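FOR IMMEDIATE RELEASE

Dristamora Opens Its Table Setting Library to the Public This October

Trorar, October. Dristamora, the lending library for household goods on Quispe Street, will open its new table setting collection to all members this month. The collection brings together 2,202 pieces of everyday tableware, from soup bowls and serving spoons to utensil holders and plain cloths, and every one of them can be borrowed for a dinner, a school supper or a long weekend with a full house.

The idea came from members. Folding chairs and big stock pots have been going out the door for years, and the same question kept coming up at the desk: do you have anything to eat off of? Now we do, and we are thrilled with how it looks on the shelves!

The collection is built around plain, sturdy pieces that sit well together even when they come from different kitchens. White bowls are the heart of it. They are deep enough for stew, they suit a breakfast table as well as a late supper, and they look great against a dark cloth. 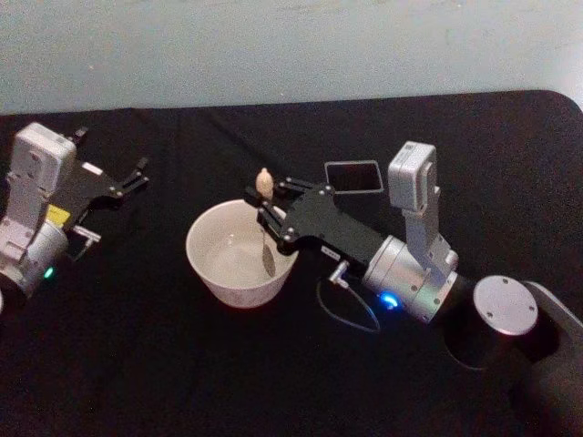
A deep white bowl and a spoon with a beige handle on a black tablecloth.

Members can borrow single pieces or ask for a full set. A standard set serves 4 and comes packed in a padded crate with a cloth folded on top. Larger sets go up to 70 place settings, enough for most of the block parties and reunions we hear about, and these should be reserved two weeks ahead. Loans run for ten days. Pieces come back rinsed, and we take care of the full wash here.

Cloths were a late addition and have quickly become a favorite with our staff. Black hides gravy and candle wax, it makes white dishes stand out, and a few wrinkles do no harm at all. We also have cream and dark green, in lengths for a card table up to a banquet table. 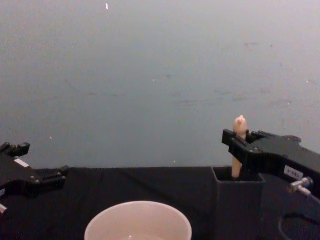 Holders and small containers are shelved next to the spoons and can be added to any set at no charge. Several members who tried the collection early told us these were the pieces they hadn't planned on and ended up using most, for breadsticks, for pencils at a kids' table, for a handful of garden flowers. We are looking for more of them, in any color, along with ladles and small pitchers.

The Caltamar Neighborhood Fund supported the shelving and the new wash room with a grant. About 1,111 of the pieces were donated by households in Trorar, many of them one or two at a time, and we are grateful for every mismatched one.

An open house will be held at Dristamora from noon until 6 p.m. in the main room, with soup, bread and a chance to lay out a table from the shelves. Membership is open to anyone living in Trorar or the surrounding towns, and new members can borrow on the day they join.

Donations of clean tableware without chips or cracks are accepted at the side door during regular hours.

Press contact: Dristamora front desk, Quispe Street, Trorar

###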